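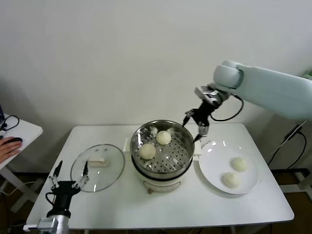

Two buns in the basket, two on the plate.

How I label bun-moving episodes so the planner can use them

I've been getting on with the steamed bun task for a while now, and the bit that ate most of my time was the labelling. My first go was one long label per recording, "move buns", and the planner I was training (it's called Zuko, small thing, runs on my desktop) learned almost nothing from it. So I went back and cut everything up again. I've got 152 episodes done this way and I'm much happier with them!

You'll need your recordings, a viewer that steps one frame at a time (I use Venar, but anything will do), and a plain text file for the labels. Tea helps.

Step 1. Write down the state before you label any motion. I keep it really dull: buns in basket, buns on plate, lid on or off. For the shot at the top that's basket 2, plate 2, lid off. Don't put the arms in this line at all, they get their own one later.

Step 2. Find a frame where every bun is in the basket and the plate is clear, and save it as your reference. I crop the basket and the plate out of it once, and the script reuses those two boxes for the whole recording. If the table gets bumped you have to redo them, which I found out the slow way, after 3397 frames of rubbish counts.
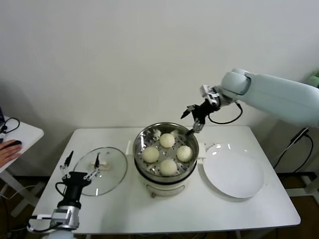 Step 3. Cut on state changes

Go through and drop a marker each time the count in either box changes. A bun held in the air belongs to neither box, so I have a third value, "held", and it can only be 0 or 1. If your numbers don't add up to the total on some frame, it's nearly always a gripper blocking the view. Carry the last good count forward and put a "c" next to it so you know later.

Have a proper look at the awkward frames by eye. My detector (the stock Lindqvist one) is fine on a bun sitting by itself, but give it one with a hand over part of it and the score drops like a stone. 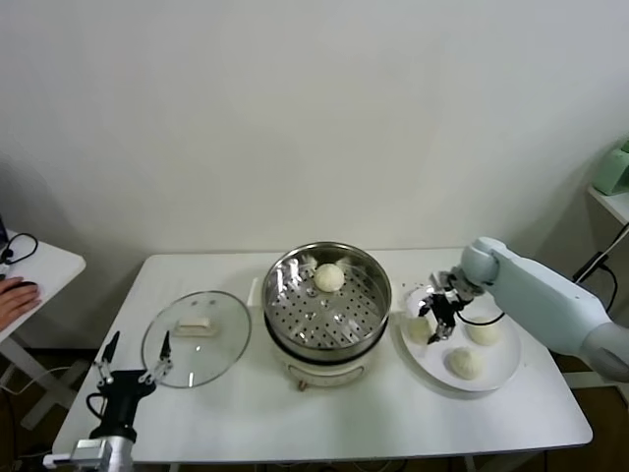
Basket 1, plate 4, and one of the four on the plate is partly under the hand.

Step 4. Keep the total per recording, never as a constant in the code. I had 4 typed straight into my checker, and it threw out perfectly good frames with five buns in them. Read it from the header line and you're sorted.

Step 5. Run the checker and fix what it grumbles about. Mine flagged 9 episodes on the last pass, mostly places where I'd forgotten to set "held" back to 0.

The export script for Bedard format is on my downloads page, and it wants tabs between the columns, so watch out if your editor swaps them for spaces.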